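Damask (pattern)

Damask, in the decorative arts, is a class of repeating ornament based on large, stylized floral or foliate figures, usually symmetrical about a vertical axis. The name comes from the woven fabric, in which the figure and the ground are made by contrasting weave faces. In wallpaper, printed cloth, and coated paper the term refers to the style of the figure only, and no weave structure is implied.

Structure
A damask pattern is built from a unit called the repeat. The height of the repeat is the distance between two identical points measured along the length of the roll. Most damasks use one of two layouts. In a straight match, the figures line up horizontally from one strip to the next. In a half-drop match, each strip is shifted down by half the height of the repeat, which places the figures on a diagonal. The ogee layout, in which curved lines enclose each figure in a pointed oval, can be made with either match.

Printing
Early wallpaper damasks were printed from carved wood blocks, with a separate block for each color. Surface roller printing later replaced block printing for most commercial grades. The circumference of the roller sets an upper limit on the height of the repeat. Digital printing removes this limit, but the file must still tile without a visible seam. Flocked damasks are made by printing the figure in adhesive and applying short fibers before it dries.

The Karnham pattern books, a trade archive, list 2,206 wallpaper designs, of which 300 are classed as damask. Sheets in the Sultana series are filed separately as "floral, damask type" where the figure is not fully symmetrical.

Color
Traditional damasks are tonal, with figure and ground in two values of one hue. Contrasting versions place a saturated figure on a pale ground. These show errors in strip alignment more clearly than tonal versions do.

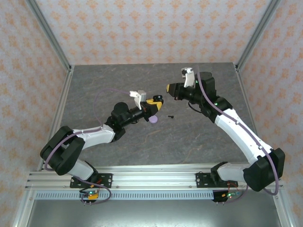
Pale wallpaper with a repeating orange motif, on three walls around a gray tabletop.

Hanging
The first strip is set to a plumb line. Later strips are cut with an allowance of up to one full repeat for matching. At inside corners the strip is cut lengthwise and overlapped slightly, and a small loss of match is normally accepted.

See also
Brocade
Ogee
Toile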